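Where Do the Lines in Marble Come From?
By Léonie Carré
8/26/25
1181 shares
90 comments

Marble is a kind of stone. People use it for floors, tabletops, stairs, and statues. If you look closely at a piece of marble, you will often see thin lines running through it. These lines are called veins. They are not the same as the veins in your arm, and nothing moves through them. They are part of the stone.

To see how they got there, we have to start with a different rock, called limestone.

Limestone often forms at the bottom of the sea. Many sea animals have shells. When the animals die, the shells break into small bits and pile up on the sea floor as a kind of mud. Sometimes sand or clay gets mixed in too. Over a very long time the pile gets thick and heavy, and the bottom of it is pressed into hard rock.

Some limestone gets buried much deeper. Deep in the ground it is hot, and the rock above pushes down hard. The temperature may reach about 600 degrees Celsius, which is much hotter than a kitchen oven. The limestone does not melt. It stays solid, but the tiny grains inside it change. They grow larger and lock together like puzzle pieces. Now the rock is marble.

What about the colors?

Very pure marble is white. Most marble is not pure. Clay, iron, and other things that were in the old mud give it color. Iron can make it red, yellow, or brown. Black and gray marble often has carbon in it, the same stuff that is in pencil lead.

And the veins?

Veins can form in more than one way. Some are layers of clay or sand that were squeezed and bent when the rock was changing. Others start as cracks. Rock deep underground can crack when it is pushed or pulled. Water seeps into the cracks, carrying minerals that are too small to see. The minerals are left behind and slowly fill up the crack. One common mineral is calcite, and it is often white. A white line in a dark stone may be an old crack — filled in long ago.

Cracks do not grow in neat rows, so the veins don't either. They can branch like the twigs of a tree.
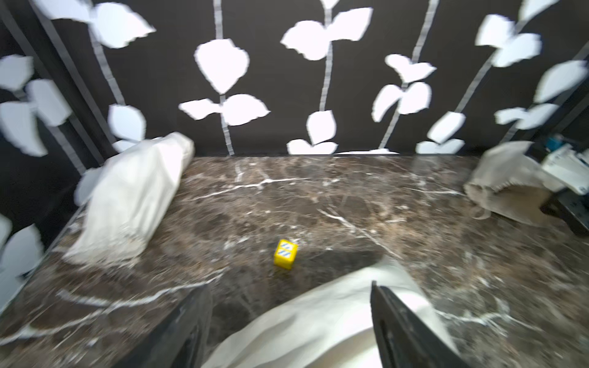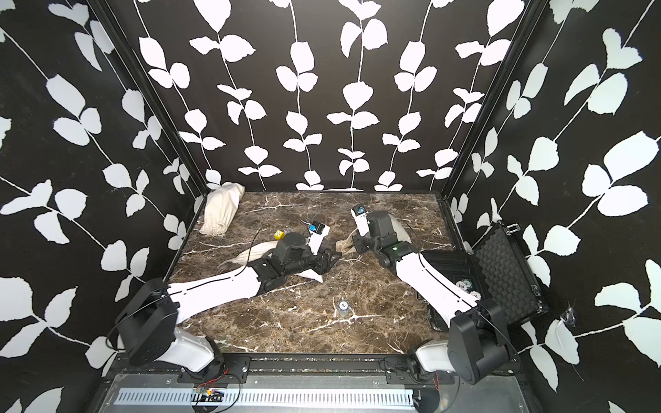 Dark brown marble with white and cream veins.

No two slabs of real marble match exactly. Even two pieces cut from the same block will be a little different.

Some tabletops and floors only look like marble. The pattern is printed on another material. One way to check is to look for repeats. If the same line with the same bend shows up again and again, it was probably printed. You can also look at the edge. In real stone, a vein often carries on over the side, since it goes down into the rock.

Words to know
Vein: a thin line of a different color in a rock
Mineral: a solid, natural material that rocks are made of
Slab: a flat, wide piece of stone

3023 views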